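The Cheap Part Is the Gripper
Anatole Aubert

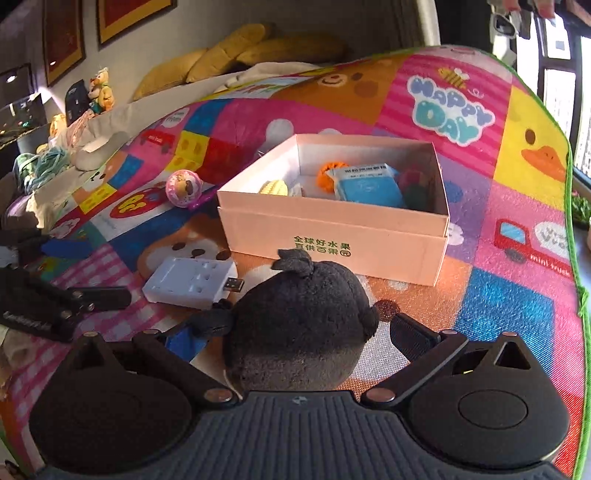

I have sat through enough equipment pitches to know the order they come in. First the price of the hardware, which is low. Then the word "scalable". Then, much later and usually after somebody asks, the rest of it.

The one that set me off this time came in February, from a small outfit at Clarkatby that wants to teach robots to tidy up in ordinary homes. Their plan is to hand out hand-held grippers, have people pick up soft toys and clutter in their own rooms, and train a machine on the recordings. The gripper line in the budget was 266 pounds a unit. They wanted 30 of them. I have no quarrel with that figure. If anything I was suspicious of how pleased everyone was with it.

My quarrel is with the page after, or the lack of one. There was no line for spare finger pads. No line for screws, and a linkage that opens and shuts all day will work its screws loose whatever the supplier tells you. Storage was down as "existing". Postage was missing altogether, although the things were meant to travel from house to house and come back again. Checking the recordings was put down to "team time", and in my experience team time is where a budget hides the money it doesn't want to discuss.

I asked what a usable recording costs. They told me what a gripper costs. I asked again and got the battery life of something else.

People who buy lathes don't make this mistake. My first job was in the stores at Hamel, in 1981, and the foreman there would not sign for a machine until he had seen the price of its tooling, its oil and the man to run it, all on one sheet of paper. He was a miserable sod about it and he was right every time I can remember. The lathe was often less than half the sheet. Somewhere between his day and mine we decided that anything with software in it was excused.

The homes are the other thing. I do see why they want real ones. A bench with three wooden blocks on it teaches a machine about a bench with three wooden blocks. Real rooms have crochet, cushions, patterned mats, daylight coming in from one side and a cabinet lit up on the other. A fuzzy toy squashes when you squeeze it and a cardboard box may not forgive you. Fine. But every one of those rooms belongs to somebody who has to be found, asked, trained, paid and thanked, and who will want to know what becomes of a recording with their family pictures on the wall. That is proper work and it needs a proper wage. The plan gave it four lines and a stock drawing of a house.

I am told the answer is volume. Get enough grippers out there and the cost per recording falls away. It might. It might also be that you get 30 people each recording the same mat in the same corner until they are bored stiff, and then you own a great deal of footage of 30 corners. The Skonitness trial went that way. They finished with 2455 recordings and a cheerful press notice, and when I asked how many had gone into the training I was told roughly half, with the rest "under review". They were still under review when the lease on the office ran out.

Nor does anyone like to talk about the robot at the far end. A hand-held gripper is a stand-in. Sooner or later the lessons have to be given to an arm that someone has bought, bolted down and insured, and if its fingers don't match the ones in the recordings you have paid to teach the wrong hand. I asked Clarkatby which arm they had in mind. They were "keeping options open". I would have kept the chequebook shut.

What would I have them do? Buy four. Put them in four homes that look nothing like each other, for six weeks. Pay the people. Write down every hour spent on posting, mending, explaining and throwing away bad recordings, and charge those hours at what they cost. Try the results on a real arm, borrowed if need be. Brolturham did something close to this with its warehouse carts and ended up ordering far fewer than it had planned, and the finance office there still speaks to the engineers.

The reply I had was that a trial of four would be too small to prove anything to investors. I dare say. I was asked to comment on a budget, though, and I have sent it back with the missing lines written in by hand and the amounts left blank for them to fill.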